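Gripper recall halts home-task recordings at Lusine

April 11, 2022

Lusine has stopped all work with its hand-held grippers after a fault was found in the finger return spring. The company said 126 units are affected and that every one of them will be checked before it goes back into use.

The fault came to light when an operator released the trigger on a gripper and the fingers stayed shut. The operator had a thumb between the pads at the time and was left with bruising. No first aid beyond a cold pack was needed, and the operator was back at work the next day.

A check of the tools on the same site found 13 more with a weak or cracked spring. All came from a batch fitted in December, when the springs were changed for a thinner type supplied by Hedik. The older springs have not shown the problem.

Lusine uses the grippers to record people doing ordinary jobs around the house, such as tidying a dressing table or laying out cups. The recordings are then used to teach robot arms the same movements. Operators often work with a gripper in each hand, so a jammed tool can be hard to put down quickly.
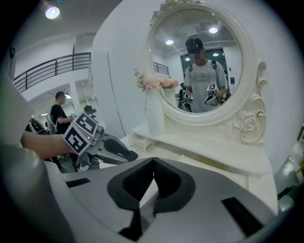 Operators with hand-held grippers near a vanity table and mirror.

A second matter turned up during the checks. On 4 of the grippers the trigger position sent to the computer did not match the real position of the fingers. The software logged them as open when they were closed. Recordings made with those tools have been set aside and will not be used until they have been looked at by hand.

Smits, the firm that services the tools, has been asked to fit the older spring throughout. It will also add a stop that keeps a gap between the pads when the trigger is released — a change that operators had asked for last year. The work is expected to take 2 weeks.

Until then, operators have been told not to use any gripper from the December batch, even if it seems to be working normally. Tools should be switched off, tagged and left in the return crate at each site.

Vametti, which uses the same model of gripper at its own training rooms, said it had found no faults so far but had taken its tools out of use as a precaution. Hedik said it was testing springs from the batch and would share the results with both companies.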